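About Agbeko

Agbeko makes and repairs tables. We started with repairs in a rented unit behind a tyre shop, and the making came later, when customers whose old tables were past saving asked us to build them another the same size. We still do both, and repairs are a bit more than half the work.

The business was set up by Ekow Asamoah and Mawuli Mensah, who had worked together at a school furniture supplier. Ekow runs the workshop. Mawuli does the drawings and quotes and is usually the person who answers the phone. Bello Aliyu joined as an apprentice and now looks after all the finishing. Senyo Owusu handles deliveries, which means she also knows which customers live up narrow stairs.

What we make

Most of our tables are for ordinary use: kitchens, classrooms, sewing rooms, offices, small workshops. We have three standard heights and will make others to order. Tops can be square-edged or rounded. Legs are fixed with bolts, so that a table can be taken apart for a house move and put back together with one spanner, which we supply.

The Kitano is our plain work table and the one we sell most of. The Stoma is narrower and was first drawn up for a hallway. It has since been bought mainly by people who want a desk in a bedroom. Both come in 2 lengths.

We have now sold more than 1000 tables of our own design. Every one has a number stamped under the top, and if you give us the number we can look up the timber, the finish and the size of the bolts.

What we repair

Wobbles, split tops, burns, water rings, missing drawers, legs the dog has had. We will look at anything that comes through the door and tell you what it would cost before we start. If a repair is going to cost more than the table is worth to you, we will say so. Veneer takes longer than solid wood and is priced separately. 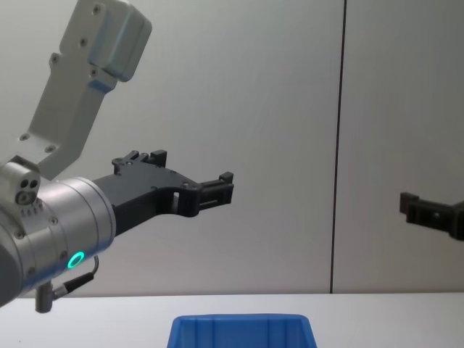
Repairs normally take two to three weeks. September is our busiest month because of the schools, and it is better to bring things in before then if you can. We can lend you a folding table while yours is with us, subject to what is in the store.

Visiting

The workshop is open to callers from 8.30 in the morning until 4 in the afternoon. There is parking in the yard for two cars. Please ring first if you are bringing something large, so that there is a person free to help you lift it.

Samples of tops and finishes are on the rack by the office door and you are welcome to borrow them for a week. Yusri Yusof in the office keeps the list, and will also take orders for spare bolts and felt pads.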